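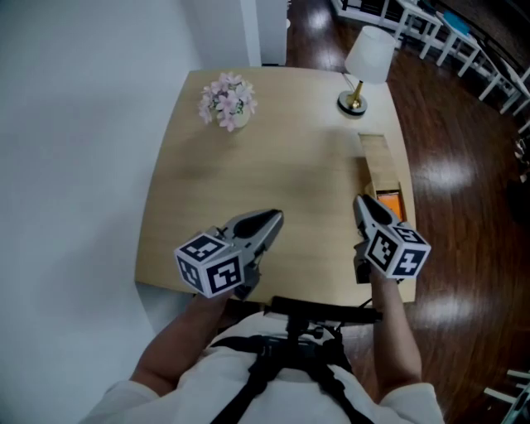
Lesden Homes & Gardens Forum
Search this forum Enter keywords Go
Print this thread | E-mail to a friend

Thread: Oil or varnish for a kitchen table?

deliab
We've been given a square kitchen table by my aunt, who is moving into a flat in Stiltmont and has no room for it. Solid beech as far as she knows. It had an old shiny finish that had gone sticky at one end, so I've sanded the top back to bare wood. The legs I've left alone.

I now need to put something on it and I've read so much that I'm more confused than when I started. Half of what I find says hardwax oil and the other half says polyurethane varnish. It will be used every day for meals, homework and probably painting. Two children, hot plates, the usual.

I'm not after a showroom look. I'd like it to stay fairly pale and I don't want to be doing it again every few months. What have people used, and how has it lasted?

Delia

panel_pin
Varnish. Three thin coats of a water-based satin, light rub with fine paper between them, leave it a week before you put anything heavy on it. Ours was done before my youngest started school and she has left home. It needed nothing apart from a wipe.

Water-based also keeps the colour. Oil will turn beech a sort of orange honey shade, and it gets darker over time.

Marrowfat
I'd go the other way. Varnish looks fine until it gets damaged, and then you can't mend one patch without it showing. You end up sanding the whole top again. With hardwax oil you can rub down the bad bit, wipe a little more on, and by the next day it has blended in.

I've had oil on a table for years with grandchildren at it most weekends. I do a fresh coat each February when there's nothing to do in the garden. Takes an hour.

You can get a clear oil with a bit of white in it if you're worried about the colour. It stops the wood looking wet.

panel_pin
An hour a year, plus a day when you can't use the table, plus a smell. She said she didn't want to keep redoing it.

Marrowfat
She said every few months. Once a year is a different thing.

vmercado
I've used both, on different tables, so I'll put down what happened with each.

The first one was beech, same as yours. I used oil. Two coats on the top, following the tin. It looked lovely. Then somebody left a wet tea towel on it overnight and there was a grey patch by the morning. I sanded the patch by hand and put more oil on. You could find it if you knew where to look, but visitors never did.

The second was pine with polyurethane on it. No water marks at all. It did get scratched, because pine is soft and the varnish only goes as far as the wood will hold it up. After a few years there was a place near one corner where the varnish had chipped, and water got under and lifted more of it. I had to strip the lot.

So it depends which sort of work you'd sooner do, small jobs fairly often or a big one after a long gap.

Vaughn Mercado

deliab
Thank you all. Vaughn, that's useful. We do leave wet things about, I'm afraid.

Does anyone know what grit I should have finished at? I stopped at 120 and it feels smooth to me, but a video I watched went much higher.

panel_pin
Go to 180 for varnish. Any finer is wasted effort and it may not grip so well.

hollyhock_rd
Check what the tin says for oil. Mine said not to go past 150, as the wood closes up and the oil just sits on the surface. I didn't read it until afterwards, having gone up to 240, and the top stayed tacky for days.

Also wet the surface with a damp cloth before your final sanding and let it dry. Beech goes furry the first time it gets damp. Do that once, sand off the fur, and it won't come up nearly so badly under the finish.

Marrowfat
Yes to the damp cloth. People skip that and then blame the oil.

tinlid
Has anyone used Ruveck? It's the one they sell at the builders' merchant on the Stiltmont road. The man there told me it's an oil and a varnish mixed, so you get the best of both. I've got a tin of it in the shed that I haven't opened.

panel_pin
An oil and varnish mix is usually a thinned varnish with a bit of oil in it. They're all right on chairs. I wouldn't put one on a table top. You need a lot of coats to build any protection.

vmercado
I've had Ruveck on a bookcase. It went on easily and dried by the evening. I can't tell you about a table. A bookcase doesn't get gravy on it.

tinlid
Fair enough. I'll keep it for the shelves.

Shares: 4 | Print | E-mail

sombatkul_joinery
I make tables for a living (small shop, Sombatkul, two of us) so I'll add my bit. We oil nearly everything. If a customer has small children or runs a holiday let, we use a two-part lacquer, but that's sprayed and you won't be doing it in a kitchen.

A few things I'd say to anyone doing it at home.

Do the underside as well. It doesn't need to look good, but it needs at least one coat. If the top is sealed and the bottom is bare, the two faces take up moisture at different rates and the boards can cup. I've had tables brought in that were bent like a saucer and it was always the same story.

Look at how the top is fixed. If it's screwed tight through the frame with no slots, slacken the screws a touch before winter heating comes on. Solid beech moves a lot, more than oak.

Use far less oil than you think. A 500 ml tin will do a kitchen table top twice over and leave you plenty for repairs. Wipe it on, wait, then wipe off everything that hasn't gone in. If you can feel it with your hand, there's too much.

And please lay the oily rags out flat outdoors to dry. Don't leave them screwed up in a bin. They can heat up and catch fire by themselves.

hollyhock_rd
The rags thing is true. My neighbour lost the end of his garage to it.

panel_pin
Agree on the underside, whichever finish you use. I still don't agree that oil is the right thing for a family table. You sell them new and don't see them after a few years of felt tips.

sombatkul_joinery
We do see them, we offer a re-oil. Felt tip comes off oil with a bit of fine pad. Permanent marker goes into the wood whatever you've put on it if there's a scratch for it to get into.

panel_pin
On varnish it wipes off with meths.

sombatkul_joinery
So does some of the shine. But I take the point, it's easier day to day.

Marrowfat
Put a cloth on it for painting. We managed with an oilcloth for years and so did my mother.

deliab
I hadn't thought about the underside at all. I turned it over this afternoon and it's completely bare, with a number 619 written on it in pencil. The screws go straight up into the top with no slots that I can see. No sign of cupping yet, so I'll ease them off a bit as suggested.

Cost comes into it too. The oil I looked at in Lesden was £21 for the small tin, and the varnish was less than that for a bigger one.

panel_pin
Varnish goes on thicker though, so allow for that. It's still cheaper overall. Buy a decent brush, a cheap one will leave bristles in it and you'll spend the evening picking them out.

vmercado
A foam roller works for water-based if you're quick. Keep a wet edge and don't go back over it once it starts to drag.

hollyhock_rd
Try both on the underside before you decide. Sand two areas the same as the top, put your oil on one and varnish on the other, then leave a wet mug on each. You'd need a small sample of each but the shop may have sachets. Ours did.

deliab
That's a good idea. I'll ask about sachets.

Share this thread | Print | E-mail

deliab
Coming back with an update, as I always wish people would.

The shop had sachets of the oil, and panel_pin will be pleased to hear that a friend had the end of a tin of satin varnish I could use. I did a patch of each on the underside and gave them around a week. The plain oil was darker than I wanted. The varnish stayed pale but looked slightly flat, a bit like the wood was behind something. I then went back and got the oil with white in it, and that was the one my husband picked out without being told which was which.

The wet mug left a faint ring on the oil which had gone by the next morning. Nothing on the varnish.

I've gone with the white-tinted oil. Damp cloth first, sanded to 150, two coats on top and one underneath. The screws are eased off. It's been in use for a fortnight and so far there's one mark, from a satsuma.

panel_pin
Your table! Put a mat under the hot dishes and let us know in a year.

Marrowfat
Glad it worked. Keep the leftover oil with the lid on tight and stand the tin upside down, it stops a skin forming on the top.

tinlid
Does the upside down thing work for Ruveck as well? Mine has been standing the right way up since last summer.

vmercado
Open it and see. If there's a skin, cut round it and lift it out in one piece, then strain the rest through an old pair of tights. If it's gone like jelly, take it to the tip.

tinlid
Jelly. Off to the tip with it.

16 replies hidden by your settings | Comments closed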